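Home | Diary | Kit notes | Older entries | Write to us

Feb 18, 2019
By D. Pavliuk

I came to the workshop early because the trial of the two-arm kit from Cliller finishes soon and my notes are still thin. We have the kit on loan, and at the end I must say whether we should buy it, rent it for longer, or send it back. I have used single arms for some years, but a pair on one table is new for me, so I try to write down even the small things.

The kit is sold as one package: two arms, two grippers, the table fixings, the mat and a set of small objects for practice. The paper manual has 223 pages. I have read 113 of them, with a dictionary beside me for the part about safety limits. The English in it is good but very dense, and the index sends me often to the wrong chapter.

For this morning I chose the most simple job in the practice book, the toy car and the blue bin. The book gives it as an exercise for one arm, with the second arm waiting at its own side.

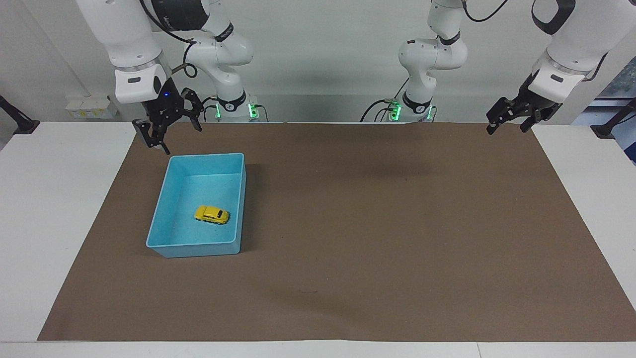
Stultcombe, February

I like how the arms stand at the back of the table. The whole front stays free, and I can reach the mat with my hands when both are parked. The green lights near the foot of each arm are easy to see from my chair. The grippers are plain, two black fingers each, and for a small car this is enough. I would not like to try soft cloth with them before I have read the chapter about grip force.

The light blue of the bin is a good choice against the brown mat. The yellow of the car also. In our old set everything was grey and it was tiring for the eyes after lunch.

About the mat I have a complaint. It has creases, and I could not make them go away with my hands. The supplier wrote to me that it will become flat with time. Perhaps. I put this on the list with the other small points, which are these: the lid of the transport case closes badly, the start screen shows the hour of another country, and the teaching pendant has a cable too short for a left-handed person.

The programming part I find pleasant. You move the arm by hand, press, move again, press, and afterwards you correct the points on the screen. I needed 27 points for my first version, which is too many, and the support person told me politely that most people use far fewer. I will clean it tomorrow. My habit is to add a point each time I am afraid, and I am afraid often.

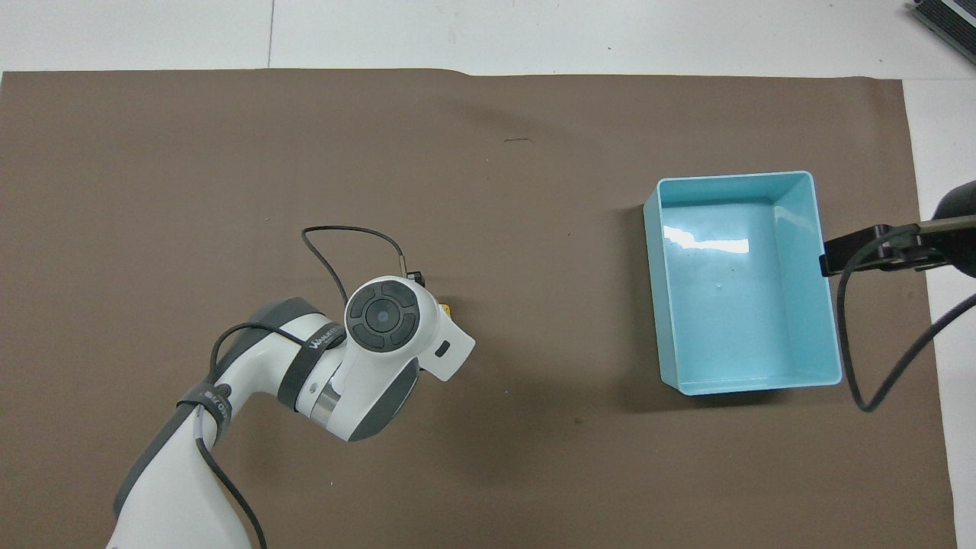 Divport Workshop, Small Automation Team

The cable on the wrist is the matter which I want to discuss with Cliller. It makes a wide loop there, and I would prefer to have it guided closer to the arm. With the bin on the right of the mat and the car just past the end of the arm, there is much room and the loop disturbs nothing. But our real work would be with higher boxes, and I do not want to think about cables at every turn. They offer a clip set as an extra, for a price that I find a little impolite.

The straps round the joints I like more than I expected. They look like a cheap solution, but they come off quickly and go back in the same place.

I spoke also by telephone with the sales office about the service contract. There are 2 kinds. The smaller one has help by letter and telephone, the bigger one has a visit each year and a replacement arm during a repair. For a team of our size I think the smaller one is right, but I asked to have both prices in writing. They promised them for this week. The loan can be made longer until May if we pay for the insurance.

My opinion today: the kit is good, the manual is heavy, the extras are too expensive. Tomorrow I take the exercise with both arms, where one gives the object to the other. I must read chapter nine tonight, and buy batteries for the desk lamp.

Contact: the diary desk, Divport Workshop, Stultcombe | © 2019 Divport Workshop | Back to top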